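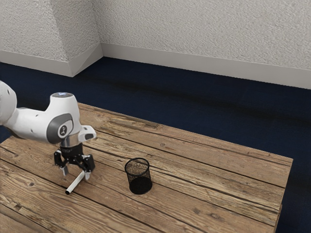
Arm and gripper above the wooden table

Utidus Adjustable Soccer Rebounder, 84 x 42 in
By Flostbridge
Category: Soccer / Training Equipment / Rebounders
Availability: In stock
Ships in 2 cartons

Overview

The Utidus is a free-standing rebounder for passing, first touch and volley work. It returns a played ball along the ground or in the air, depending on the face angle selected. The frame is welded steel tube with a powder-coated finish. The net is a knotless Ševčík panel, tensioned to the frame by individual elastic loops.

The unit is intended for club, school and home use on natural grass, artificial turf and indoor court surfaces. It is a training product. It must not be used as a goal, and it is not rated for climbing, hanging or gymnastic use.

Specifications

Face width: 84 in
Face height: 42 in
Net mesh: 2 in square, knotless
Face angle settings: 8
Frame: steel tube, welded corners, powder-coated
Rear supports: steel tube, folding, pinned
Base: steel tube with rubber feet, feet removable
Ground pegs: 8, steel, included
Net fixing: elastic loops with molded hooks
Ball size: all standard soccer balls, youth and adult
Use: outdoor and indoor
Assembly: required, hex keys included

Dimensions are taken across the outside of the face frame with the face upright. Overall height drops as the face is tilted back, and overall depth increases. Allow for the full depth of the base when planning storage or when setting the unit near a fence or wall.

Face angle

The rear supports locate in a notched bracket on each side of the base. Both sides must be in the same notch before the pins are inserted. A mismatch twists the face frame and will cause the ball to return off line; continued use in this condition can crack the powder coat at the lower corners.

The upright settings return the ball low and fast. They suit short passing at close range. The middle settings lift the ball to between shin and thigh height when it is struck along the ground with moderate pace. The lowest settings send the ball up steeply and are meant for throws, headers and goalkeeper handling.

The notches are stamped with a setting number. Setting 1 is the most upright. Setting 8 is the flattest. We suggest starting at 2 for players who have not used a rebounder before.

To change the setting, stand behind the unit, hold the top rail with one hand, withdraw one pin, support the frame and withdraw the other. Do not change the setting with a ball resting on the net or with a player in front of the face.

Net and tension

The Ševčík panel is supplied with a bound edge. Each elastic loop passes through the binding and hooks over a lug on the inner side of the tube. Fit the corners first, then the middle of each side, then fill in toward the corners. Fitting from one end to the other leaves the panel off center and the last hooks will be hard to reach.

A new net relaxes during the first few sessions. This is normal. Move the loops in to the second hook position once the return becomes noticeably slower. If the panel still feels soft on the second position, the loops are worn and should be replaced as a set. Mixing old and new loops gives uneven tension and the ball will pull to the tighter side.

Response varies with temperature. In cold weather the elastic stiffens and the return is shorter. Players who train through winter may prefer to leave the loops on the first position until spring.

Surfaces and anchoring

Grass: use all 8 pegs. Drive each peg through the base bracket at an angle, with the head leaning away from the face. On soft ground, check the pegs partway through the session.

Artificial turf: do not use pegs. Load the rear base rail with sandbags or fit the weight tray (sold separately). Pegs will pierce the backing and most facility operators prohibit them.

Indoor court: fit the rubber feet and load the rear base rail. Wipe the feet before use. Dust on the underside is the usual cause of creep on a sealed floor.

Patios, driveways and other hard outdoor surfaces are acceptable with the rubber feet and a loaded base. Rough concrete shortens the life of the feet.

Folding and storage

Remove the pins, fold the rear supports flat against the face and swing the base up until the catch engages. The net can stay on. The folded unit can be stood on its long edge or hung from the Grukgate wall rail, which takes the top tube on padded hooks. The rail needs to be fixed into studs or masonry. It is not suitable for drywall alone.

If the rebounder is to be left outdoors, fold it, lay it face down on the pegs' storage side and cover it. Do not leave it standing and unattended. Wind can tip an unanchored unit, and children will climb one that is left up. Take the net off if the unit will be out of use for the winter. Store the net dry and away from mice.

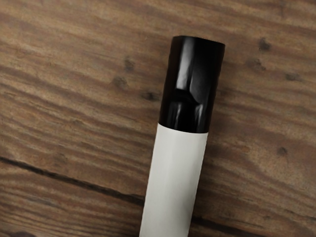
One buyer, posting under the delivery update, reported that the frame went together without trouble but the instruction sheet shows the base brackets the wrong way around, and that the ball kept skewing left until both brackets were swapped over. The same buyer asked whether the sheet would be corrected and whether the middle settings hold up to full-power shooting.

Flostbridge reply: The sheet was corrected in May. Cartons packed before then may contain the older version, in which the base bracket drawing is mirrored. The stamped numbers should read from outside the frame on both sides. If they face inward, the brackets are reversed. On shooting, the frame will take it, but the net and loops wear considerably faster. For repeated shooting practice, use one of the upright settings, load the base fully and inspect the loops before each session.

What is in the cartons

Carton 1 contains the face frame in sections, the net, the elastic loops and the fixings. Carton 2 contains the base, the rear supports, the pins, the pegs and the rubber feet. The cartons may be delivered separately. Do not begin assembly until both have arrived and the contents have been checked against the packing list.

Assembly

Assemble on a flat surface with the face frame lying down. Join the frame sections and leave the bolts finger-tight. Attach the base brackets and rear supports, stand the unit up, square the corners, and then tighten all bolts. Tightening too early is the most common assembly fault. A frame that rocks on level ground usually needs the bolts on one side slackened and retightened under its own weight.

Two people should lift the unit upright. Keep fingers clear of the notched brackets.

Maintenance

Before each session: check pins, pegs or weights, and the net edge.
Monthly: check bolt tightness and look for chipped coating. Touch up bare steel with a zinc primer.
Each season: replace the elastic loops if they no longer pull back to their original length.

Clean the frame with water and mild soap. Do not pressure-wash the net. Salt and line-marking compound should be rinsed off the base after use.

Spare parts

Replacement net panel, Ševčík, 84 x 42 in
Elastic loop set, pack of 42
Ground peg set, pack of 8
Locking pins, pack of 2
Rubber feet, full set
Weight tray for rear base rail
Grukgate wall rail with padded hooks

The pack of 42 loops covers one complete net with a small number left over. Earlier Utidus frames with welded rings in place of lugs take a different loop. Check the inner side of the tube before ordering.

Warranty

The frame is covered against weld failure and manufacturing defects in normal training use. Nets, loops, feet and pegs are wear items and are covered only if faulty on delivery. Damage from wind, from storage in standing water, or from use as a goal is excluded. Claims should include the batch number, found on the label inside the left rear support, and a photo of the affected part.

Returns

Unassembled units can be returned in the original cartons. Assembled units are accepted back only where a part is defective. Contact Flostbridge for a return label before shipping; cartons sent without one will be refused at the warehouse.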